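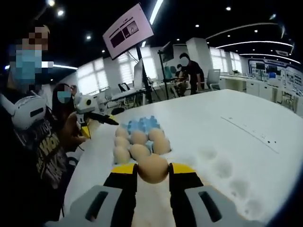
Jollent stellt Eierkartons auf Mehrwegbetrieb um

Flunden. Der Verpackungshersteller Jollent führt im März einen Mehrwegkarton für Hühnereier ein. Das Gebinde trägt die Bezeichnung Skyrme und wird zunächst in 12 Hofläden und Märkten im Raum Flunden ausgegeben. Kundinnen und Kunden hinterlegen ein Pfand von 56 Cent, das bei Rückgabe in jeder teilnehmenden Verkaufsstelle erstattet wird.

Nach Angaben des Unternehmens ist der Karton für 15 Umläufe ausgelegt. Die Mulden sind so bemessen, dass Eier der Gewichtsklassen M und L ohne Einlage aufrecht stehen. Für Klasse XL ist eine zweite Ausführung mit höheren Stegen vorgesehen, ein Termin dafür steht noch nicht fest. Lose Ware kann an der Theke einzeln entnommen und umgesetzt werden — das Nachfüllen angebrochener Kartons ist ausdrücklich zugelassen, sofern Legedatum und Erzeugercode übereinstimmen.

Die Reinigung übernimmt der Betrieb Draminmont. Dort werden die Kartons nach der Rücknahme auf Risse und Eireste geprüft, gespült und getrocknet. Die Anlage verarbeitet 320 Stück pro Stunde. Beschädigte Exemplare werden aussortiert und dem Materialkreislauf zugeführt.

Verkaufsstellen müssen die Kartons trocken und getrennt von Einwegverpackungen lagern. Das Etikett mit Mindesthaltbarkeitsdatum wird auf den Deckelrand geklebt und löst sich beim Spülen ab. Eine Ausweitung auf weitere Landkreise will Jollent nach Auswertung der Rücklaufquote prüfen. Teilnehmende Läden sind am Eingang gekennzeichnet, Rückgaben werden täglich bis 18 Uhr angenommen.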